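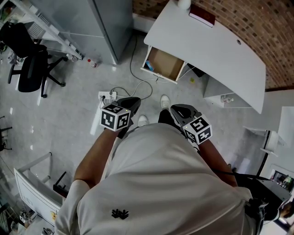 2 min read · 333 words

Setting powder

Setting powder is a cosmetic product applied over foundation or concealer to reduce shine and to limit the movement of liquid or cream makeup during wear. It is sold loose, in a jar with a sifter, or pressed into a pan. The term is often used interchangeably with finishing powder, although finishing powders are usually more finely milled and are meant to change how the surface of the skin looks in bright light.

Composition

Talc has been the usual base material for most of the product's history. Talc-free formulas use mica, silica, corn starch, rice starch or kaolin, alone or in blends. Silica absorbs oil well but can leave a white cast in flash photographs when used in large amounts. Pressed powders also contain a binder, commonly an oil, an ester or a metal soap such as zinc stearate or magnesium stearate, which holds the cake together and helps it stick to the skin.

Translucent powders contain little or no pigment. Tinted powders contain iron oxides and sometimes titanium dioxide. A translucent powder can still look pale on deep skin tones, and many product lines therefore include several tinted shades.

Application

Loose powder is applied with a brush, a puff or a damp sponge. A puff gives heavier coverage than a brush and is pressed onto the skin, not swept. In the method known as baking, a thick layer is left under the eyes for several minutes and then dusted off. Baking can make fine lines and dry patches more visible.

Manufacture

Dry ingredients are blended, milled and passed through a sieve. In the Canico process, used by the contract manufacturer Furkine, color is adjusted after the first milling and the batch is milled a second time. Pressed powders are then compacted into metal pans. Furkine makes the Bellini and Durura lines; Bellini is sold in 38 shades.

Storage

Powders contain very little water and spoil slowly. Oil carried back from a used puff can form a hard, shiny film on pressed powder, known as hard pan. The film can be scraped off or lifted with adhesive tape.

See also

Blotting paper
Face primer
Setting spray

Last edited 7 March 2020 by Myrtle Gallagher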